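Equipment Planning Group, Brodthorpe Workshop
Minutes of the meeting held November 7, 2018

Present: Kourosh Rezaei (chair), Firouzeh Golestani (minutes), plus purchasing and the two bench leads. Apologies from Mabuza, whose quote was on the agenda and who may have guessed.

1. Minutes of the last meeting
Approved after the word "final" was struck from "final budget."

2. Arm purchase
Kourosh went through the two quotes. Hesa will supply one arm, controller and gripper, with delivery in 6 weeks. Mabuza is cheaper on the arm and makes up for it on the training days, the mounting plate and a line called "sundries," which purchasing read aloud twice. The group prefers Hesa. Purchasing would like it noted that a preference is not a purchase order. Noted.

Asked whether we need one arm or 2, the bench leads said 2. Asked whether there is money for 2, Kourosh moved to the next item.

3. Floor space and power
The facilities survey gives us 70 square feet by the east wall. The bench drawing wants more than that once the door is allowed to open. Facilities says the door has to open. Firouzeh will redraw the layout with the bench turned sideways and send it out before anyone buys a bench.

The outlet on that wall shares a circuit with the kitchen microwave. Kourosh will get a price for a separate line. Until then, no orders for anything with a plug.

4. Simulation work
Firouzeh reported on Fokow, the simulation project meant to tell us which gripper to buy before we own one. Handling trials are running with a Franka Emika arm model on a tabletop, using household-type objects. The standard two-finger gripper is the one being tried. A suction option was discussed at length by people who have not used one, and is parked until July.
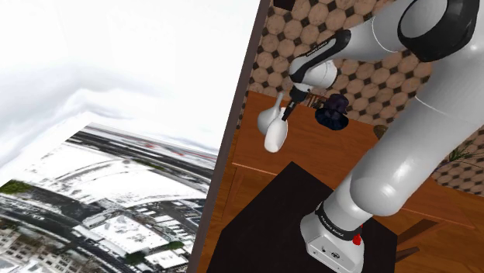
Item 4: Fokow render, arm at the table with the white spoon-shaped object at the gripper.

Purchasing asked if the wallpaper could be left out of the equipment estimate. It can. The city view is also not being costed.

The workstation running the simulations is slow, and a memory upgrade was quoted at $307. Approved on the spot, the only thing to be approved on the spot since this group was formed.

5. Actions
Kourosh: revised Hesa quote, price for the power line.
Firouzeh: new floor layout, short note on gripper choice.
Purchasing: ask Mabuza what sundries are.

6. Any other business
The bench leads asked again about the second arm. Carried over to the next meeting — with the door.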